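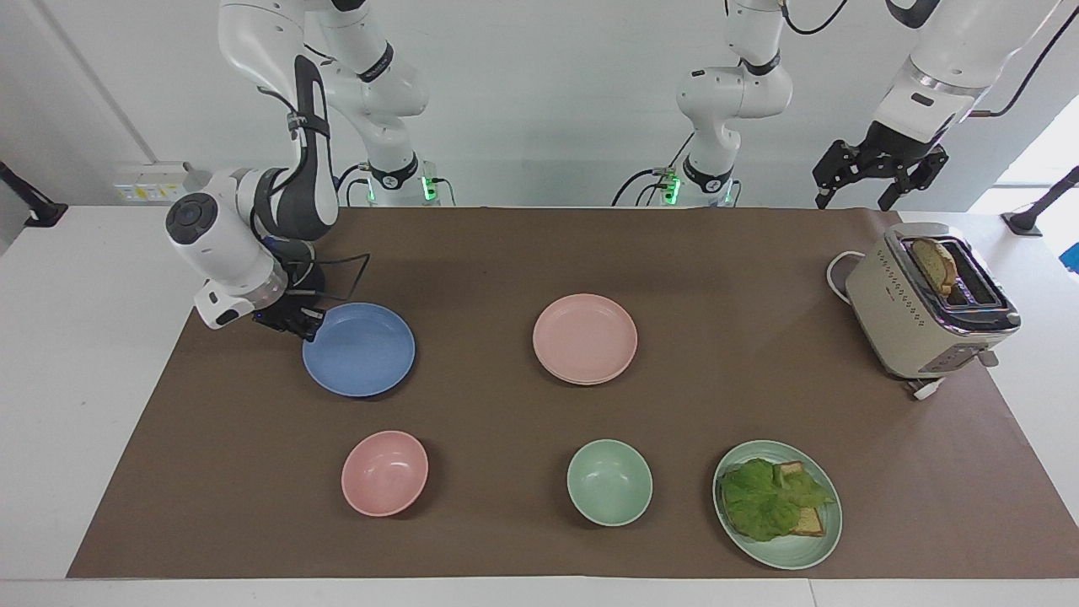

2.3 Sample preparation and assay procedure

Serum was collected from sheep at the Skernetthorpe holding in September, before the animals were moved to winter pasture. Blood was left to clot at room temperature for 40 minutes and then spun. The serum was drawn off, divided into small aliquots and frozen. No aliquot was thawed more than once. Samples that were visibly red after spinning were left out, as free hemoglobin raised the background in our early runs.

Haptoglobin was measured with a competitive immunoassay set up in our own laboratory. Plates were coated overnight in the cold with purified sheep haptoglobin in carbonate buffer, washed, and blocked with casein. Diluted serum and a fixed amount of rabbit antibody were then added to the same well, so that haptoglobin in the sample competed with the coated protein for the antibody. After washing, bound antibody was detected with a peroxidase-labeled anti-rabbit conjugate and TMB substrate. The reaction was stopped with dilute sulfuric acid after 11 minutes and the plates were read at once. A strong color therefore means a low concentration in the sample.

Every sample was run in duplicate, and the standards and blank in triplicate. Where the two readings for a sample differed by more than the limit set in the protocol, the sample was repeated on a new plate. If the repeat also failed, the result was treated as missing - this applied to 3 animals, all from the Trondudico flock. Two pooled control sera, one low and one high, were placed at opposite ends of each plate to show any drift across it.

Concentrations were read from a four-parameter logistic curve fitted separately for each plate. Values above the top standard were diluted further and run again. Values below the lowest standard were reported as below the limit and were not replaced with zero.

Figure 2. Layout of standards, controls and samples on the assay plate. Outer wells held buffer only and were not used in the analysis.

The person reading the plates did not know which flock a sample came from. Codes were assigned by Liviu Ghiță and kept in a separate file until all curves had been accepted.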